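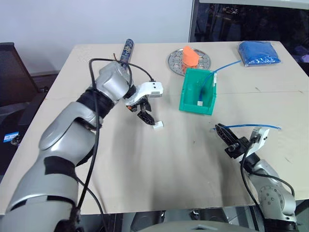

What were the robots doing at the Wasari open day? Sorting and moving small parts on a tabletop, mostly, with a person nearby guiding or watching each round.

I got that question from so many of you after yesterday's post that I figured I'd write the whole visit up properly, so settle in, this is going to be a long thread and I apologize in advance to anyone who follows me for the bread.

First, how I ended up there. My neighbor Gunvor Viklund got an invitation through her old job and had a spare place, and she knows I can't say no to anything with a free lunch and a name badge. We drove out to Flircombe in the morning and got lost twice in the same parking lot.

Wasari is on the second floor of what used to be a shoe warehouse. You sign in, you get a sticker, you leave your coat on a rack that is already much too full, and then you stand in a hallway with strangers eating very good cinnamon buns until they call your group.

They had 130 people signed up and let us in a few at a time, which I appreciated. I've been to open days where all you see is the back of a tall man's jacket.

Our guide was Ronja Engebretsen. She has been there since it was three people and a borrowed soldering iron, and she has a lovely calm way of talking, like a swimming teacher. She started by asking what we thought would be hard for a robot. Everyone said stairs. She said okay, now think about picking up a sugar cube without shoving it across the table. Long pause from the group!

So the station I liked best was the one with two arms working over a white table. Things on it you'd find in any junk drawer: a green plastic bin, a little white cube, a connector on a blue cable lying in the bin, a round metal plate full of holes with something orange standing on it.

I'd expected the arms to match, I don't know why, like a pair of gloves. They don't look the same at all from where I was. The left one is all smooth and rounded and the right one has the screws showing. I liked the right one more, it reminded me of my dad's drill press.

The part that got me was the finger coming down toward that cube. You find yourself holding your breath. A woman next to me had her hand on my sleeve and we had never met.

Gøran Backlund runs that table and he was very patient with us. He explained that the team practices the same small job again and again, and moves things a little between tries so the robot can't just learn one spot by heart. His group does 300 tries on a job before they sit down and talk about how it's going. Then often 300 more.

I asked him if he gets bored and he thought about it for a good while and said he gets bored of the cube but never of the cable. Cables are the thing, apparently. A cube stays a cube. A cable is a different shape every time you put it down, and anyone who has owned a vacuum cleaner will understand.

Gunvor asked whether the robot knows it's holding something. I thought it was a great question. Gøran said that depends on what you mean by knows, and then the two of them were off for ten minutes and the rest of us drifted over to the coffee.

Next room was Eero Eskola and the software they call Trirano. I'll be straight with you, I followed maybe half. There's a big screen with wiggly lines, one for each joint, and when a try goes badly the lines show you where it started to go bad, which can be well before you'd notice by eye. He played one back for us slowly. I nodded a lot.

What I did take in is that they have 1000 recorded tries of a single job, putting a plug in a tray, and he can call up any of them by number. Somebody's kid shouted 49! and he pulled up number 49 and it was a dud, the plug fell on the floor. Biggest laugh of the day. The kid was so proud.

Lunch was soup. Two kinds. The lentil one had a lot of cumin and I went back for more, and I've written to ask for the recipe, will report.

Afterward there was a question hour with Wumpini Boateng, who looks after the training side, meaning training for people. I was glad somebody asked about jobs, and she didn't brush it off. She talked about a packing shop in Lie where she used to work, and the wrists of the women there, and which tasks they would have handed over gladly and which ones they would have fought you for. She said she asks that question first now, before anybody brings a robot in.

She also said the open days started in January as a thing for families of the staff and then kept growing. You can still feel that a bit. There was a drawing taped to the elevator.

Things I'd tell you if you're going: wear flat shoes, the floor is concrete and you stand the whole time. Eat before the second group goes in or the buns are gone. Ask Gøran about cables. Bring a sweater, the screen room is freezing.

The next one is 16 June 2019 and the sign-up is on their page, you pick a morning or afternoon group. Afternoon people get the longer question hour, morning people get the buns. I've put my name down for the afternoon and Gunvor is doing the morning, so between us we'll have it covered.

Oh, and to the person who asked if they let visitors drive the arms: not at the two-arm table, but there's a small one by the stairs you can try with a joystick. I knocked over a paper cup with it. Then I got back in line.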